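Home » Reviews » Home and Laundry » Flunico Drying Frame

Flunico Drying Frame, Long Version: Review After One Winter

Filed under: laundry, small rooms, storage

We have not owned a clothes dryer since we moved into the house on Borno Street. There is a hookup for one, but the closet it sits in now holds the water heater and a shelf of paint cans. For years we used two folding racks from the supermarket, the kind with thin wire rods, and they did the job for shirts and socks. They never did the job for sheets. A double sheet folded in four over a wire rack takes two days to dry in October and smells like it.

The Flunico Drying Frame is a kit of white PVC pipe and fittings that goes together into a standing frame with rails across the top. It comes in a short version and a long version. I bought the long one. It has been up in the back room since the fall, and I have used it for every load of washing since then, so I think I can say something useful about it.

What comes in the box

The uprights are 2000 mm long and the top rails are 1000 mm, joined in pairs with a sleeve to make the full length. All measurements in the booklet are metric only, which slowed me down at first. In addition to the pipe you get elbows, tees, clamps for the lower braces, a bag of rubber end caps, and a booklet printed in very small type. No tools are included and you don't need many. I used a rubber mallet and a tape measure.

The pipe is better than I thought it would be. The walls are thick and the cut ends are clean. One elbow had a rough seam inside and would not seat until I took some sandpaper to it. The print on the pipe wipes off with nail polish remover if it bothers you. I left it.

The box itself is long and awkward. Mine came with one corner open and the tape hanging off, though nothing had fallen out. If you live up a narrow staircase, unpack it at the bottom and carry the pipe up in bundles.

Putting it together

The booklet says to build the two ends first, flat on the floor, then stand them up and add the top rails. That order is correct and I would not change it. The drawings are the weak point. Step 4 shows the brace on the outside of the upright and step 5 shows it on the inside, and the text doesn't mention either. Inside is right. With the brace on the outside, the foot catches the leg of anything you put next to it.
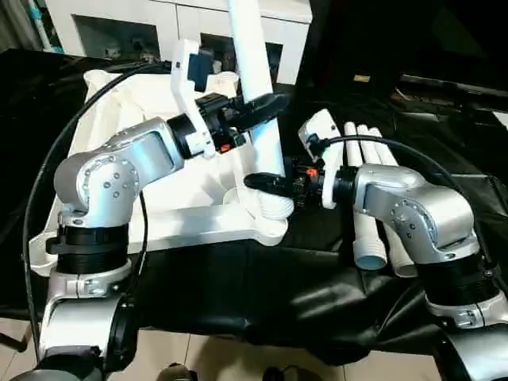
Push every joint all the way home before you go on to the next one. A joint that is only three-quarters seated looks fine, and then the frame comes out a little taller at one end and you spend a long time looking for the reason. I marked the depth of each socket on the pipe with a pencil, and after that I had no trouble.

Do not glue it. The booklet mentions glue as an option for outdoor use. I can't see why anyone would want to give up being able to take it apart, and the joints have held well without it. If you want a bit more grip, one turn of plumber's tape around the pipe end is plenty, and it still pulls apart when you want it to.

The whole job took me an afternoon, with a break for coffee and another to look for the mallet. My brother-in-law Moataz Bouazza put up the short version for his daughter's apartment and says it took him less time than the drive there. The short one has no sleeves in the top rails, and the sleeves are the slow part.

How it holds up

The rated load is 4000 grams per rail. That sounds low until you weigh some washing. A spun double sheet is well under that, and so is a row of shirts on hangers. Two bath towels on one rail is fine. Jeans are where you need to think a little. I put four pairs on the middle rail once and it bowed enough that the hangers slid to the center. It went straight again overnight, but now I spread the heavy things out.

Side to side, the frame is steady. Front to back, it has some give, and if you pull a sheet off hard, you will feel the top move. The braces help. So does putting it against a wall, although then you lose the airflow on one side, and airflow is the point of the thing. I keep mine about a foot out from the wall and have stopped noticing the movement.

The rubber caps on the feet are soft and grip tile and wood well. On our tile they left faint gray marks for the first month. A damp cloth took them off, and they have not come back.

Drying times

I did not test this in any careful way, but here is what I have seen with the room at normal winter temperature and the door open.

Sheets hung over one rail in a single fold, washed in the evening, are dry before lunch the next day. On the old racks they took two days.

Shirts on hangers dry overnight.

Bath towels take a full day. The thick ones from Radwan that my mother gave us take longer than that whatever you do.

Wool sweaters should not go on it at all. Dry them flat.

Most of the gain comes from height. The top rails put the cloth up where the air is warmer, and nothing has to be folded more than once. A small fan on the low setting makes a clear difference. I would spend money on that before I spent it on any of the add-ons.

The add-ons

Flunico sells a lower shelf, a set of sock clips, and a cover. I bought the shelf and borrowed the clips.

The shelf is a mesh panel that hangs off the lower braces. It would be good for sweaters if it were pulled tight, but it sags in the middle, so the sweaters dry with a curve in them. I sent it back. The refund came without any argument, and the return label was already in the package.

The clips belong to my neighbor Latifa Kamel, who has had the short frame for longer than I have had mine. She likes them a lot. They snap over the rail and hold one sock each, and they don't leave a dent in the cuff. My complaint is that they are made for the rail and nothing else, so if you lose a few you can't use ordinary clothespins in their place. The pipe is too fat for a clothespin. That is worth knowing before you buy the frame, by the way. Anything you want to peg has to be draped or put on a hanger.
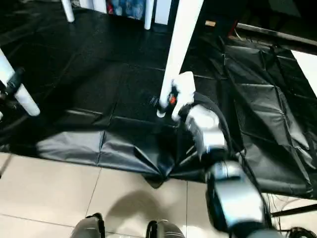

Taking it down and storing it

You can take the long version apart in less than half the time it takes to put up. Twist as you pull. Pulling straight only works on joints that were never seated in the first place. I took mine down once, when we had family staying over the holidays, and tied the pipe in two bundles with old bathrobe belts. The bundles stood behind a door for a week and the fittings went in a shoe box.

Label the pieces if you plan to do this often. The braces and the short spacers for the feet are close enough in length that I mixed them up when I rebuilt it, and one end leaned until I sorted it out. A strip of masking tape with a letter on it would have saved me the trouble.

Compared with the others I looked at

The Drurnulora ceiling rack is a good product and takes up no floor at all, but you need to find joists and you need to be willing to drill. We rent, so that was the end of that. If you own your place and have a high ceiling, look at it first.

Steel garment rails are stronger and cheaper than the Flunico. They give you a single rail, though, and the ones I could find locally were too low for a sheet. Some have casters, which I would like on this frame. I have seen people online fit casters to the Flunico with adapters from the hardware store. I haven't tried it.

The folding wire racks are still in the house. I use one for underwear and dish towels, and it is fine for that.

What I would change

Fix steps 4 and 5 in the booklet. Print the measurements in inches as well. Put two or three spare end caps in the bag, as one of mine split when I dragged the frame instead of lifting it. I wrote to Flunico about the cap and they mailed a replacement, but it took almost three weeks, and for that time one foot stood on a folded piece of cardboard.

Who should buy it

Get the long version if you wash sheets at home and have a room where a frame can stay up most of the time. Measure the room first, including the height, and leave space to walk along one side. Get the short version for an apartment or for one person's clothes. Skip both if all you dry is small things, or if the frame would have to come down after every load. It can be done, but you would be tired of it by the end of the month.

Good: height, thick pipe, no glue needed, easy returns
Not so good: booklet, sagging shelf, slow spare parts
Rating: 4 out of 5

Posted in Reviews. Next: Which fan for a small laundry room?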